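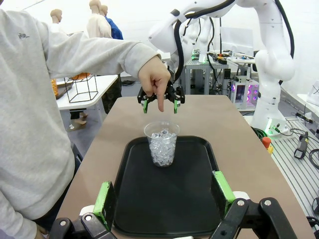 Fig. 4 – Pointing out the pick spot between the open fingertips. The cup goes towards the far edge of the tray.

Section 4: Teaching your first pick

Right, you've got both arms bolted down, the cables are in and the Broltik box has stopped beeping at you. Now for the fun bit! In this section I'll take you through teaching one arm to pick up a cup from the tray. I wrote these notes while setting up our own Zikico pair, and I've kept in the places where I went wrong, so you'll get there quicker than I did (I lost a whole evening to step 6).

You only need one arm for this. I'll call it the working arm. The other one is the watching arm, and it gives you the close-up view from its wrist camera. Either arm can do either job, and you can swap them later in the Lumura app under Roles.

What you'll want to hand

A clear plastic cup, the sort you'd take to a picnic
Something to fill it with – clear plastic gems are great, and so are dried beans
The black tray from the kit
The hand controller, charged
The emergency stop, where you can reach it without leaning over anything

Caution: Don't use real ice or water while you are teaching. The fingers aren't sealed, and a dropped cup will find its way into the one connector you forgot to cap.

4.1 Setting out the tray

1. Put the tray flat on the table with its long side facing the watching arm. If your table has a wobble, sort it out now. A folded beer mat is fine.

2. Fill the cup to three-quarters or so. An empty cup slides about when the fingers touch it, and one filled to the brim throws gems everywhere the first time you get the height wrong (I was still finding them in my shoes a week later).

3. Stand the cup near the far edge of the tray. You want clear space in front of it, as that's where the arm will set it down again in section 5.

4. Open Lumura, choose New Task and give it a name you'll recognise. Mine were called things like "cup", "cup2" and "cup proper", and I can't recommend the system.

Note: The app will ask whether you'd like to load a ready-made task from the Varela library. Say no for now. They're good, but they assume you've already done the steps below, and you'll get error 28 (no pick spot saved) as soon as you press Play.

4.2 Lining up the fingers

5. Press Hold on the hand controller and wait for the arm to settle. Then use the slow jog buttons to bring the open fingers over the cup. Leave a good gap above the rim. Stay on slow! There's a fast setting, and it's very tempting, and it can wait.

6. Check the fingers from two sides. From the front, the cup should sit midway between the two green pads. Then look from the side as well. I only looked from the front, got a lovely even gap, and had the fingers closing on thin air behind the cup again and again. If you're by yourself, flip to the watching arm's camera in the app and use that as your second pair of eyes.

7. Make sure the arm is in Hold and won't take a move command. The app shows a padlock next to the arm's name. No padlock, no hands.

8. With the padlock showing, point straight down at the middle of the cup so that your fingertip is between the two pads. Keep your arm off the robot. Tap Mark on the controller with your other hand. The app takes a still from the watching arm and uses your fingertip to suggest a pick spot.

9. Take your hand right away, then look at the spot on the screen. It's a small cross and you can drag it. Mine usually needed a nudge to the left.

Caution: Never put your hand near the fingers while the arm is in Play or Jog, even on slow. If someone else has the controller, say out loud that you're going in and get an answer before you do. It feels silly for the first day and then you stop noticing.

Long sleeves are all right for the pointing step, but push up anything baggy. The cables on the outside of the arm make loops, and a loose cuff can catch on them as you pull back.

4.3 Setting the grip

10. Go to Grip in the task menu. You'll see a slider that runs from 0 to 180. The number is just the app's own scale, so don't go hunting for what it means in the real world. Set it low to begin with.

11. Press Try Grip. The arm goes down to the cup, closes, waits a moment and opens again. It doesn't lift. Watch the sides of the cup as the pads touch. If they buckle inwards, turn the slider down. If the cup turns or slips, turn it up a little and try again.

12. Once you're happy, press Try Lift. The arm will raise the cup by a finger's width and put it back down. If it stays level, save. If it tips, the pick spot is off-centre, so go back to step 5 (I know, sorry).

Note: A thin cup and a thick cup need different settings even when they look the same on the shelf. We changed brands halfway through a pack and I blamed the motors for a good hour.

4.4 If it isn't working

The app says "Fingertip not found". You're probably too high up or your hand is hiding your fingertip from the watching arm. Straighten your finger, tuck the others out of the way and tap Mark again. Clear cups with shiny bits inside can confuse it too – pulling a blind down helps a lot.

The cross lands miles away from the cup. Your arm pairing has slipped. Run Pair Arms from section 3 again. It's dull, but it does cure it.

Error 496 on the Broltik box. The emergency stop is still pressed in. Twist it to let it out, then press Reset in the app. I've had this one more than all the others put together.

Error 1161. This means the arm has been in Hold for too long and has gone to sleep. Press any button on the controller and give it a moment. Your pick spot is kept, so you won't need to mark it again.

The pads squeak or leave marks on the cup. Wipe them with a damp cloth and let them dry before you carry on. Please don't use kitchen spray on them. It makes them slippery, and you'll be back at step 10 wondering what changed.

4.5 Saving and passing it on

13. Press Save Task, then Save Copy. The copy lives on the controller, so you can run the pick without a laptop next to you.

14. Write the grip number on a bit of tape and stick it to the table. Yes, the app remembers it, but the next person to use the table won't know where to look.

Big thanks to Alžběta Vlček, who ran through all of this from a cold start and made me rewrite step 8 twice. If you find a step that doesn't match what's on your screen, check your app version first. These notes were last updated on December 5, 2019, and the menu names in 4.3 changed in the November update – older versions say Squeeze where I've put Grip.

Next: Section 5, Putting the cup down again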